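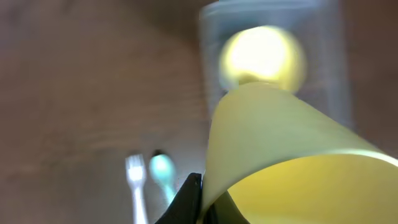 Leonor Macedo wrote:
The league should state plainly whether the sell-back restriction applies during a pause. The current wording of section 4 permits two readings, and both were used by referees in October. I support the proposal in principle but cannot vote for it until that point is settled.

Lourenço Fonseca wrote:
Thank you for the prompt response. For members who are joining the thread from the main board, the full text of the proposal is repeated here. It concerns the Varnard league only and does not affect casual lobbies on the Nultton server.

Under the present rules, a player may buy an item at the base shop, leave the base, return, and sell the item for its full price of 400 gold, provided it has not been used in combat. The league adopted this rule when most teams were new to the game and mistakes at the shop were common. It is now used mainly by support players, who buy a Warding Lantern, carry it to the river to threaten vision, and return it before the first tower fight. The opposing team is forced to respond to an item that its owner never intended to keep.

The proposal reads as follows:

1. An item may be sold back at full price only while the player remains inside the base.

2. Once the player has crossed the base gate, the item sells for its listed price less 100 gold. 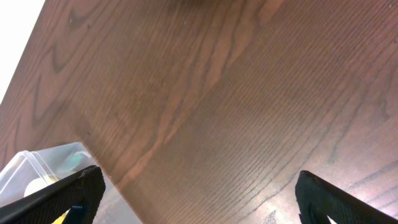 3. Items bought in error as a result of a server fault may be refunded in full at the discretion of the referee.

4. A team that disputes a refund must do so before the next item purchase by either side.

Comments are invited from all registered captains. The vote will open when discussion has run its course.

gatekeeper_37 wrote:
Our team opposes item 2. The Lantern threat is a legitimate part of the early game and it already carries a cost, because the player gives up a full wave of gold to walk to the river and back. A further penalty of 100 gold would make the play worthless on the Mosora map, where the river is a long way from both bases. If the league considers the tactic too strong, it should shorten the time allowed for a refund and leave the price alone.

I would also note that the proposal does not distinguish between roles. A carry player who leaves the base with the wrong boots would pay the same penalty as a support player who is bluffing.

Lourenço Fonseca wrote:
The point about roles was considered. Any rule that treats roles differently requires the referee to decide which role a player holds, and teams in this league swap roles freely. I would prefer not to ask referees to make that judgment in the middle of a match.

As to the cost of the walk, I reviewed the 37 league matches played on Mosora this season. The team that bought and returned a Lantern in the opening minutes lost very little by doing so, because the jungle player collected the missed wave in nearly every case.
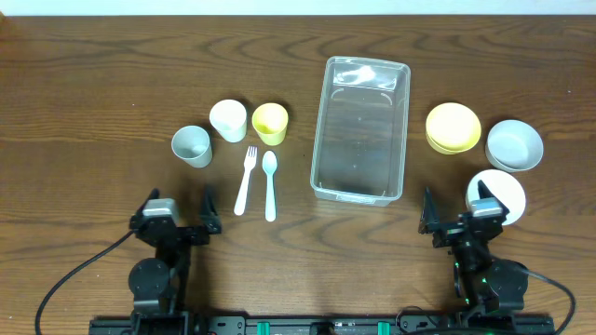
On the older map the position is different, and I accept that the walk there is a real sacrifice. The lanes are longer, the jungle player is usually on the far side, and a missed wave stays missed. I do not believe this justifies separate rules for each map, but I am willing to hear the argument.

torres_captain wrote:
Team Torres submits the following for consideration.

We agree with gatekeeper_37 that a time limit is preferable. A refund window is shown on the player's own screen and requires no knowledge of where the gate begins. The gate on Mosora has a wide archway, and in our last two matches the referee and the two captains gave three different opinions on where the base ended.

We disagree with gatekeeper_37 on the value of the tactic. It slows the opening of the match and gives viewers little to follow.

Leonor Macedo wrote:
The archway question can be answered. The healing effect switches off at a fixed point, and the combat log records it. In replay 154 the log shows the effect ending before the player reaches the outer steps. If item 2 referred to the healing effect in place of the gate, there would be no room for dispute.

My question about pauses remains open. A player who has left the base and is standing outside during a pause cannot sell anything, so the rule is clear in that case. A player who has opened the shop window before the pause can still press the sell button on some versions of the client.

Lourenço Fonseca wrote:
Item 2 will be amended to refer to the end of the healing effect. I am grateful for the replay reference.

With regard to pauses, I propose that no sale made during a pause shall count, and that the referee shall restore the item when play resumes.

quietlane wrote:
May I raise stacked items? If a player holds one Lantern and buys a second, the client places both in the same slot. The rule does not say which of the two is being sold, and only one of them may have left the base.

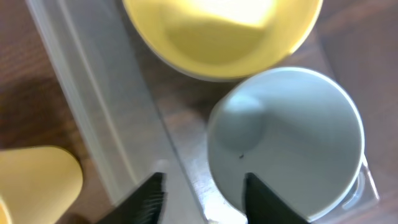 Lourenço Fonseca wrote:
Stacked items should be sold in the reverse of the order in which they were bought. The client already handles them this way for potions, and I see no reason to depart from it. The newer Lantern rests on the older one much as the white-gray cup rests on the clear plastic container, and it is the upper one that must go first. If the newer Lantern has not left the base, it is refunded in full, and the older one is then treated under item 2. I will add this as item 5.

gatekeeper_37 wrote:
That is acceptable to us. It does mean that a player could carry one Lantern to the river, return, buy a second, and sell the second at full price, but no advantage is gained by doing so.

Our objection to the penalty itself stands. We request that the time limit be placed on the ballot as a separate option – captains should be able to support one without the other.

torres_captain wrote:
Seconded.

Lourenço Fonseca wrote:
The ballot will carry both options. Captains who favor a time limit are asked to agree on its length in this thread before the vote opens, as the ballot form cannot be edited afterward.

quietlane wrote:
I would suggest that the window close when the first wave reaches the river. Every player can see it on the minimap, and it falls at the same moment for both teams.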